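Plikidik hand gripper kit, support ticket 2938
Product: Plikidik paired grippers (left and right), blue ribbed pads
Opened by: Naa Laryea, Kadgate
Handled by: Drulstead support desk
Status: open, waiting on parts
Priority: normal

Reported fault
Right unit loses grip on crockery rims. Plates start to turn between the pads once the far side leaves the table. Bowls are less affected. Left unit holds both without trouble. Fault present since the pads were changed in September. Firmware is current on both units and the trigger travel feels the same left and right.

Setup at the customer site
Domestic table with a cloth on it, light crockery, two grippers used together by one operator. Customer was asked to repeat the plate task and the bowl task and to send stills of each.

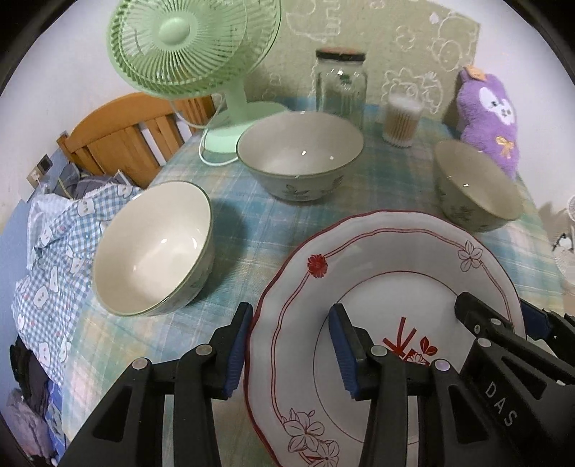
Plate task, both grippers at the rim. Bowls behind.

Step 1. Pads wiped with a dry lint-free cloth, then with the cleaner from the kit. Repeated the plate lift. No change.

Step 2. Checked for play at the pivot pins. Customer reports none on the left unit and slight sideways movement at one fingertip on the right unit. Asked for the pin to be pressed home by hand and the jaw cycled 200 times without load. Movement still there afterwards.

Step 3. Swapped the pads between units. The slip stayed with the right unit, so the pads are ruled out. Customer refitted them as they were.

Step 4. Ran the closing test from the Neves app with the jaws empty. Left unit closes to zero. Right unit stops 2 mm short and reports closed. Recalibrated twice, same result.
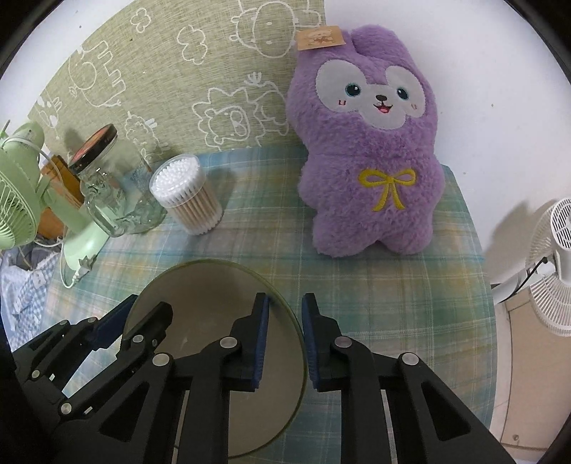
The bowl task was run after recalibration with the same settings. Customer's note: "Fine on anything with a thick edge. Thin edges still creep." This fits a jaw that stops early, as a thicker rim takes up the missing travel.

Step 5. Asked the customer to loosen the end stop screw a quarter turn. Screw would not move with the supplied key. Advised not to force it.

Assessment
Probable cause is an end stop fitted too far in, or a bent link at the right fingertip. Either would give the short closing figure. Neither can be put right on site with the kit tools.

Action
Replacement jaw assembly for the right unit requested from stores, lead time 4 working days. Customer may carry on using the left unit. Right unit to be kept off plates until the new part is fitted, then steps 2 and 4 to be repeated and the results added to this ticket.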